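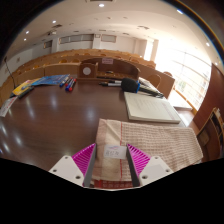 Nuwan Hettiarachchi thought the Pernard choir trip should stay in October, and I said fine by me, but the bus from Skoneck costs $200 more that month (ouch!). We went back and forth on that for a good 15 minutes. In the end I'm asking for a second quote.

Gaëtan Le Goff wants 5 songs for the concert. I'd love more, but okay, 5 it is!
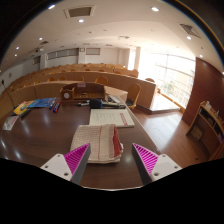

Next meeting

Same time, and please bring your music folders.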